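Pemcombe Community Help
Robotics and Automation > Standards and Good Practice

Reporting simulated trials in an acceptance file for a two-handed food handling cell

Posted by Precious Javier, 2018-05-01

Our department is preparing the acceptance file for a tabletop cell with two anthropomorphic hands, intended for sorting and plating vegetables. The supplier, Volteda, has submitted results from 300 trials. On reading the annex we found that 200 of these were run in simulation and the remainder on the physical cell. The summary sheet gives a single success rate for all 300.

Our internal procedure says only that "all trials shall be recorded." It does not say whether simulated and physical trials may be combined, or how a simulated trial is to be identified. I would be grateful for guidance on accepted practice, and in particular on whether the file should be returned to the supplier or may be accepted with a note.

Trefor Maddocks

You should return it. The two kinds of trial answer different questions and the reader of the file must be able to tell them apart without going to the annex. At Varby we require two tables, each with its own total, and we do not permit a combined rate anywhere in the document, including the cover letter.

We also ask for the following with every simulated series:

The name and version of the simulator, and the date on which the scene file was last changed.
The starting position of both hands and of every object, with the range over which these were varied.
The friction and mass values used for each item handled. Soft or cut produce needs its own values, and the values for the whole item should not be copied across.
The rule by which a trial was scored, written before the series was run.
All stopped or abandoned trials, with the reason.

The last item is the one most often missing. In one file we received, the series was numbered up to 206 but a number of entries had been left out with no explanation, and the supplier needed a further month to account for them.

Milan Hendriks

Simulation doesn't count for safety anyway, so I would not spend much time on it. Check the guarding and the emergency stop on the real cell. Those have to be tested on the hardware.

Oi-ling Wei

I agree with Mr. Maddocks on the separate tables. Mr. Hendriks is correct that protective functions must be verified on the physical cell, but the question concerns task performance, and simulated results have a proper place there if they are labeled.

Two points may be added. First, any still taken from a simulator should carry the word "simulated" in its caption. Rendered pictures are often passed on without the pages around them, and a reader may take them for photographs of installed equipment. Our template at Hakala places the word first, followed by the task objects and the hands in view: 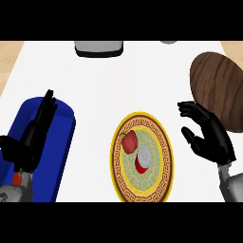
Simulated. Whole and halved red pepper on plate; blue bin at left; left and right hands in view.

The caption should be limited to what the still shows. Whether the trial passed belongs in the table, against the trial number.

Second, I would not reject the supplier's work outright. Return the summary sheet for correction, keep the annex, and ask for the scoring rule in writing. Section 2 of your own procedure should then be amended so that "recorded" is defined. We revised ours in September and the number of queries to suppliers has fallen noticeably.

Precious Javier

Thank you. The summary sheet has been returned and the amendment to our procedure is in draft. Volteda has confirmed that separate tables can be supplied.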